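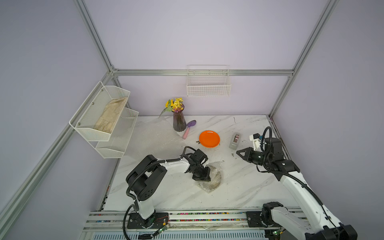 Teleoperated demos: left gripper keeps catching the plastic when I pick up a bundle of soil

Posted by Kirsty Haldane

I'm recording demonstrations on a two-arm setup and I'm stuck on one part of the task. The job is tidying up after potting. There's a clump of soil in crumpled clear plastic, and the left arm has to pick it up and carry it off the table without spilling. The right arm handles the tape dispenser later in the episode. I drive both arms by remote control with a pair of leader arms.

The first 11 episodes went fine. After that I started getting drops. When I lower the gripper straight down on the bundle, it sometimes closes on a fold of plastic with no soil behind it, and the whole thing unrolls on the way up. I then spend ages sweeping specks off the marble-patterned top before I can reset.

I have 23 episodes now and 9 of them include a drop. My questions are whether I should delete those, and whether there is a better way to grab something this floppy. I'm logging with Skiver, if that matters. Changing the fingers is possible but I'd like to avoid it.

Noboru Yokoyama

Don't delete them yet. Split them into two groups first. If you dropped the bundle, went back down and picked it up cleanly, that episode can be useful, as it shows the arm how to recover. If you dropped it and the soil went everywhere and you stopped, take it out of the training set.

For the grasp, the straight-down approach is probably what hurts you. With thin plastic you want the fingers on either side of the heavy part. Try this:

Come down slightly open and stop just above the bundle.
Nudge it a little so the soil settles into one lump.
Open wider, go down until the fingertips nearly touch the table, then close slowly.
Wait a moment before lifting. Lift the first part of the way slowly.

Do it the same way every time. If half your demos nudge and half don't, the policy tends to do something in between, and that was worse than either one when I tried it with bags of rice.

Also check how your leader arm reports the grip. On mine the trigger had a dead zone at the closed end, so I thought I was squeezing and the follower was still a bit open. I lost most of July to that.

Ngọc Chu

just tape the bundle shut, you already have tape there

Kirsty Haldane

Taping it would change the task, so no. The bundle has to stay as it would be after someone has been potting.

I tried the nudge and it helps a lot. I checked the trigger too and there was a small dead zone, now fixed in the calibration file. I've kept the episodes with a clean recovery and moved the rest to a separate folder.

Xuân Đồng

Agree with Noboru on the grasp. Two things to add.

Watch your starting positions. If the bundle is always in front of the plate at the same angle, you will get a policy that goes to that spot whether the bundle is there or not. Move it a few inches between episodes and turn it. Move the bubble wrap as well – it's clear plastic too, and the model can mix the two up if the only difference it ever sees is where they lie.

The other thing is the idle arm. People park it wherever it was at the end of the last episode. Pick one rest pose for the right arm and go back to it before you start recording, or you'll see it drift around during playback while the left one is working.

I wouldn't worry about the specks on the table. Leave some in for a few episodes. They'll be there when you run it for real.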